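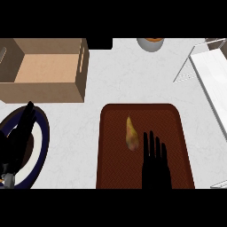
1/ Kullar open day, simulation room
Posting notes from the Kullar visit in order. The first stop was the simulator, where the two-arm kitchen task is run before anything goes near hardware. The still is a render: one pear on a brown tray, right hand open beside it, left hand over the plate.

2/ The task
Spoken brief from the demo desk: clear the counter, produce into the box, dishes into the rack. One arm may work alone or both may work together. The planner picks. Each episode starts from a new layout.

3/ Hands
Both arms end in black multi-finger hands. I asked why they don't use a parallel gripper for fruit. Answer: the same hand has to pick up plates later in the run, and tool changes cost too much time.

4/ The pear
A pear is a fair test object. The narrow end and the wide end need different finger spacing, and the center of mass sits low. Their default is to close on the wide end. With the neck grasp the fruit swings during the lift.

5/ Numbers
Each policy is scored on 100 layouts per night. Training uses 2000 recorded episodes, all teleoperated in the same simulator. I asked for the split between one-arm and two-arm episodes and did not get it.

6/ Contact model
Most of the questions from the floor were about friction. Kullar uses one friction value per object, with random variation between episodes. Soft fruit is treated as rigid. The presenter said bruising is not modeled and is not on the list for this year.

7/ Hardware room
Next door, same task on a real bench, arms from Drirkard. I watched 2 runs. In the first, the fruit went in the box. In the second, the hand closed early, pushed the fruit across the tray and stopped on a force limit. An operator reset it by hand.

8/ Latency
Camera to joint command was quoted at 105 ms on the bench. The simulator adds the same delay on purpose. Good practice, and I would like to see more labs state it.

9/ Practical
Open day was Wednesday, July 25, 2018. The next one is in October, registration through the Kullar site. Parking is behind the Hamann building. Closed shoes are required for the hardware room. Slides are promised, and I'll add the link to this thread when they are up.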